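FOR IMMEDIATE RELEASE
March 19, 2022

Stiketti opens a walk-in sewing room in the old Van Hecke shop

Well, we finally have keys! I've been running Stiketti out of my spare bedroom for 6 years, shipping thread and patterns and answering emails with a cat on the keyboard, and starting next week we'll have a real front door. It's the old Van Hecke button shop on Sketenier Street, the one with the green awning, and if you grew up in this town your mom probably dragged you in there for zippers.

The Van Hecke family left us the button drawers. All of them. I've been through 4000 buttons so far and I'm still on the browns, so please be patient if you come in asking for a match on a coat from the seventies. They'll be sold one at a time, just like before, and yes, you can bring the coat.

The back of the shop is going to be the sewing room, and that's the part I'm most excited about. You book a table by the hour, you bring your project (or buy fabric up front, I won't complain) and you get a machine, an iron, good scissors and somebody to ask when the bobbin does that thing. We have 3 cutting tables at standing height, which your back will thank you for if you've ever cut out curtains on the living room floor.

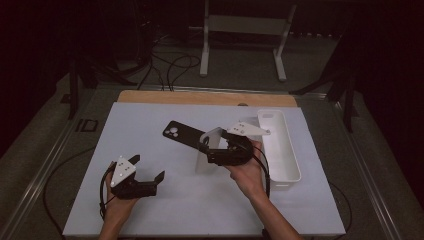
Beginner evenings run on Tuesdays and each one is a single project, start to finish. The first is a tote bag, then a pillow cover with a zipper, then pajama pants. Fabric and thread are included. If you already know your way around a pattern, come to the Thursday open table instead and work on whatever you like. I'll be there most weeks hemming something for my sister.

We're also the only place in town carrying Plunditach wool. It's a small mill, they dye in little batches, and when a color is gone it's gone until November at the earliest. I've hidden two skeins of the rust red for myself and I'm not sorry. Everything else is on the shelf.

Repairs are coming too, though a little later. We'll start with hems, zippers and torn linings and see how busy it gets. No wedding dresses for now, please!

Opening day runs from ten until the coffee runs out. The first 60 people through the door get a free needle book with the Stiketti hedgehog on the cover, and kids can fill a jar lid with buttons to take home. Street parking is free on weekends and there's a ramp at the side entrance.

Press are welcome to stop by any afternoon before we open. Knock loudly, I'll probably have a machine running. To book a table or a beginner evening, write to us through the Stiketti website or leave a note in the shop mailbox.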